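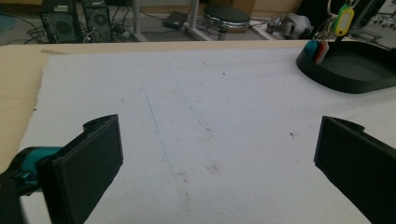

Ruba Saab keeps the hand grippers running at Okalia, which means she spends a good part of each week with a hex key in one hand and a gripper finger in the other. She came to the job from sewing machine repair and has been at it long enough to have opinions about screws. We spoke on 5th July at her bench, between two units she had to hand back before lunch.

Okalia has eight of the hand-held grippers. An operator holds one, does a task with it, and the camera on top records what the fingers do. The recordings go to the people who train the arm in the next room. Saab looks after the hand-held units and the matching gripper on the arm, and she says the second depends on the first.

"If the fingers on the hand unit close a little to the left, the arm learns to close a little to the left," she said. "Then somebody comes and tells me the arm is broken. I check the arm last now."

The first thing she does with a unit is open it all the way and look at it over something pale and flat. She prefers felt or foam to bare wood, as small parts don't roll on it and the black fingers show up well against it. She looks at whether both fingers come to rest the same distance from the middle. If they don't, she closes them slowly by hand and watches which one moves first.

"People go straight to the screws. Don't. Open it, close it, open it. Do that ten times and listen. A dry rail has a sound like a zipper. Grit is more of a tick."

Most of what she finds is grit. Fibers get into the rails, especially from towels and cleaning cloths, and pack into the ends of the travel so that the fingers stop short. She takes them out with a wooden toothpick and a soft brush. Compressed air was tried for a while, and she stopped it when a jaw came back with lint pushed so far in that the whole slide had to come apart.

The slides get a thin film of grease, wiped on and then mostly wiped off again. She used to do it once a week. Now she goes by use, and the operators write their closed hours on a card that stays with the unit. At 70 hours it comes to her whether or not anything feels wrong.

"Armindo hates the card," she said. "He fills it in, though."

Armindo Baptista is one of the operators. He was at the next table during part of our conversation and did not dispute this. His own complaint was about the finger pads, which he thinks are changed too late. "You notice it with cups," he said. "You squeeze more without knowing you're doing it. By the afternoon your hand hurts."

Saab agrees with him about the pads. She changes them in pairs, even if only one looks worn, and writes the date inside the lid of the parts box. New pads from Zamska are slightly thicker than the old ones, and for a time both kinds were in the same drawer. One unit went out with a thick pad on the left and a thin one on the right. It recorded for most of a day before Olga Tavares, who checks the data, asked why everything was being held off center.

"We lost 146 recordings," Saab said. "They weren't useless, I'm told, but they had to be set aside and sorted by hand. I threw out the thin pads that evening, all of them."

The camera mount gets its own check. Operators carry the grippers by the body, set them down on their side, and sometimes bump the camera against a shelf. It takes very little to turn it. Saab's test is simple. She opens the fingers fully and compares the live picture with a printed one kept in a plastic sleeve. Both fingertips should come in from the lower corners at the same height. If one sits higher, she loosens the two mount screws half a turn, nudges the camera, and tightens them alternately.

She does not use thread locker on those screws, though the instructions from Radulović, who supplied the mounts, call for it. She marks them across the head with a paint pen instead and looks at the line each morning. "If the line is broken, it moved. I can see that from standing up. With thread locker I'd have to heat it every time I wanted to adjust, and there's plastic right there."

I asked if she had told Radulović this. She had, in December, and got a polite answer.

The arm's gripper takes longer. It has to be powered down and the key taken out before she puts her fingers anywhere near it, and she does not make exceptions for quick jobs. She closes it on a feeler gauge in three places along the pad, then does the same with a hand unit and writes the figures next to each other. She wants them close. When they drift apart, she adjusts the arm to match the hand units, because it is one gripper against eight.

Cristóvão Pacheco set up the arm originally and worked the other way, with the arm as the reference. The two of them argued about it for some months. "He had a point," Saab said. "His way is more correct on paper. But each time he moved the reference I had a week of work. Now I have an hour."

Her notes are in a ruled book, one page per unit. A technician from Plalo offered to put them into a maintenance program, and she let him try it with one gripper. The program wanted a fault code for every entry. She had written "feels sticky near closed, fine after brushing" and there was no code for sticky.

"So it went in as Other," she said. "After a month everything was Other."

Benedita Bettencourt has started learning the work from her and will take over half the units after the summer. For now she does the cleaning and the pads while Saab does the slides. Saab makes her assemble each gripper twice, the second time without the drawing.

The most common mistake, she says, is overtightening the finger screws. The fingers are plastic and the mounting holes go oval. After that no amount of tightening will hold them square, and the finger has to be replaced. She keeps spares in left and right bags, labeled, as the two are mirror images and will go on the wrong side if forced.

"I've done it myself," she said. "It closes. It looks fine until you try to pick up a coin."

She had one of the units back together by then. She opened and closed it a few times near her ear, wrote a line in the book, and reached for the next one.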